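## 4.3 Contrôle de la vue poignet avant enregistrement

La méthode Tirnetti estime la qualité de la prise à partir de la seule caméra du poignet. Les reflets sur les objets brillants faussent l'estimation du contour ; réglez donc l'exposition avant chaque série.

1. Mettez le bras en position d'observation et ouvrez le flux dans Pudeck.
2. Amenez les doigts sur l'extrémité étroite de l'objet.
3. Verrouillez l'exposition et la balance des blancs.
4. Vérifiez que la jonction entre les deux sections de l'objet reste lisible.

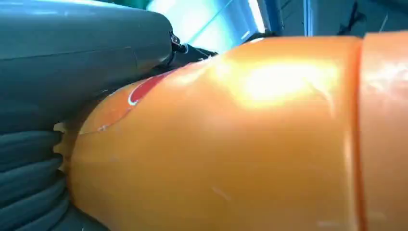 *Fig. 4 – Vue poignet, objet cylindrique orange. Reflet spéculaire en haut, vers le centre ; jonction visible à droite.*

5. Dans Wikex, tracez le masque de reflet sur la zone saturée, avec une marge de 8 pixels.
6. Enregistrez 12 essais par objet, sans modifier l'éclairage.

> **Attention :** ne déplacez pas la caméra entre deux essais. Tout déplacement impose de reprendre l'étalonnage (section 4.1).

**Remarque.** Le jeu de référence compte 787 prises. Sans masque, les erreurs de contour se concentrent sur les surfaces brillantes ; les rayures fines n'ont pas d'effet mesurable. Script de comparaison : R. Russo, dossier `rozite/eval`.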